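Relatório de andamento das bolsas Grasiseo – primeiro ano
Para: Fundação Lecomte, a/c Nadiia Polishchuk
De: Orest Hladun, coordenação do programa
23 de março de 2024

Oi, Nadiia, tudo bem?

Segue o relatório que prometi, e já peço desculpas pelo tamanho (você me conhece, começo com uma página e quando vejo são duas). Vou direto ao que interessa: as 50 bolsas previstas para o primeiro ano estão todas ocupadas e temos uma lista de espera que me deixa contente e angustiado ao mesmo tempo. Recebemos inscrição até de gente de Wernero, que eu achava longe demais para alguém encarar o ônibus todo dia. Encararam!

Começando pelo dinheiro, que sei que é a primeira coisa que o conselho vai perguntar. A parcela de julho entrou na data certa e foi inteira para mensalidades e auxílio-transporte. O auxílio foi a melhor mudança que fizemos no edital. Na seleção, quase todo mundo que entrevistei falou de passagem antes de falar de livro. Uma candidata de engenharia levou para a entrevista uma folha com todas as baldeações que fazia, com o preço de cada uma anotado do lado, e eu guardei essa folha na minha gaveta porque ela explica o programa melhor do que eu.

O que atrasou foi a verba de material didático. A livraria parceira mudou o sistema de vales no meio do semestre e ficamos semanas trocando e-mail sobre nota fiscal. Resolvi pagando por reembolso, que dá mais trabalho para nós e para os bolsistas, mas pelo menos os livros chegaram antes das provas. As notas estão organizadas na pasta que compartilhei com vocês, separadas por mês.

Sobre as áreas: continuamos com muita gente em enfermagem e pedagogia, e a novidade é o grupo de exatas, com 11 bolsistas entre engenharia, computação e física. No edital anterior esse grupo era mínimo. Acho que ajudou termos ido falar nas escolas estaduais durante as feiras de profissões – coisa simples, uma mesa, uns folhetos e um ex-bolsista disposto a conversar. 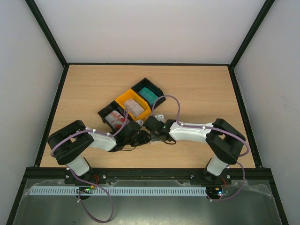 Bancada com dois braços robóticos.

Agora o acompanhamento, que é a parte que mais me toma tempo e da qual eu mais gosto. Cada bolsista tem um mentor e os dois se falam uma vez por mês, por telefone ou pessoalmente. Funciona muito bem quando o mentor é da mesma área e mais ou menos quando não é. Em direito, por exemplo, ainda dependemos de uma única advogada que atende todo mundo, e ela já me avisou (com muita delicadeza) que no ano que vem precisa dividir a carga. Se alguém do conselho conhecer profissionais dispostos a ajudar, por favor me mande os contatos.

Tivemos 3 desligamentos. Dois foram por mudança de cidade e um por trancamento de matrícula, com promessa de volta no próximo semestre. As vagas foram repassadas para a lista de espera na mesma ordem da classificação, como manda o regulamento. Confesso que o trancamento me doeu, era uma aluna excelente de pedagogia que precisou cuidar do pai. Queria muito conversar com você sobre uma regra para esses casos, porque hoje quem tranca perde a bolsa e tem que concorrer do zero. Me parece duro.

As oficinas de escrita acadêmica, feitas com a Associação Elell, encheram desde a primeira noite. A ideia original era ensinar norma de citação, mas os alunos pediram outra coisa: como escrever para um professor, como pedir prorrogação de prazo, como montar um currículo sem experiência. Mudamos o programa todo e ficou bem melhor.
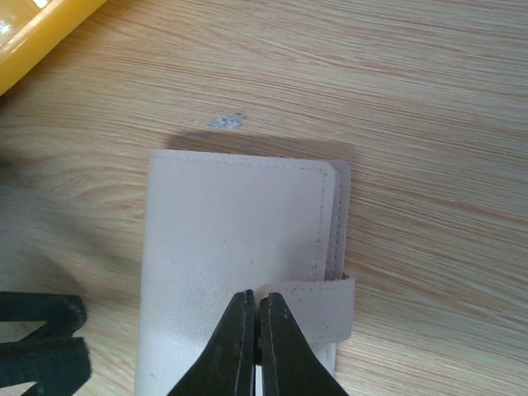 Caderno de capa clara sobre a mesa.

Para o próximo período, o que está no meu plano é o seguinte. Abrir o novo edital mais cedo, para não coincidir com as provas finais do ensino médio. Simplificar a comprovação de renda, que hoje pede documento que metade das famílias não tem em casa. E gostaria de pedir à Lecomte um reforço para mais 10 bolsas, todas para quem estuda à noite e trabalha de dia, que é o perfil que mais cresce na lista de espera. Mando a planilha com os valores em separado, assim que a contabilidade fechar o trimestre.

Falta eu entregar ainda o quadro de notas por curso. Duas faculdades não liberaram os históricos e estou cobrando toda semana, já virei conhecido das secretarias.

Qualquer dúvida me liga, prefiro conversar a escrever (apesar das aparências). E obrigado pela paciência com a história dos vales!

Um abraço,
Orest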